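Virkcombe Shared Workshop
Build tickets > Handheld grippers

Ticket 2436: Tag pose drops out when the gripper is tilted up
Status: Open, workaround in place
Reported by: Abena Abubakari
Assigned to: Augustina Kyei
Build: Ametepe hand-held gripper, rev 3

Symptom
Pose from the fiducial tag is steady with the gripper level. Once it is tilted back, the estimate jumps, then goes to null for up to 8 frames. The log shows "tag lost" with no other error. Repeatable on Saturday, both mornings and evenings.

Checks done
1. Swapped the USB cable. No change.
2. Re-ran the lens calibration with the Bedov board. Reprojection error is fine in the centre, poor towards the corners.
3. Locked exposure at the level-pose value. Dropouts fell from 16 per run to almost 8.
4. Repeated the tilt on the main floor with the gripper aimed at the far glazing and the tag on the grey unit at right. Ceiling lights and window are both in view at this angle, and the white housing takes up most of the right side. 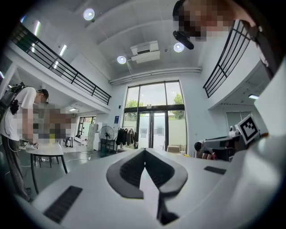
5. Masked the housing and the soft pad in the detector config. False corner candidates on the white shell stopped. Dropouts at full tilt remain.
6. Printed a fresh tag on matte stock. Slightly better at close range, no difference across the room.

Comment, Augustina Kyei
Two separate faults, I think. Auto exposure is metering on the lights and the glass, so the tag goes dark. The calibration model also doesn't hold near the edge of the lens, and that accounts for the jump before the null. Try the fisheye model in the Aston branch before touching the bracket.

Comment, Abena Abubakari
Fisheye model built and loaded. The jump is gone on 3 runs out of 3. Null frames still occur with exposure on auto.

Workaround
Lock exposure before recording and keep the mask file loaded. Don't use the old calibration with the new branch; it loads without a warning and gives a wrong scale.

Outstanding
Limit the metering region to the lower half of the sensor. Augustina to test, then update the default config.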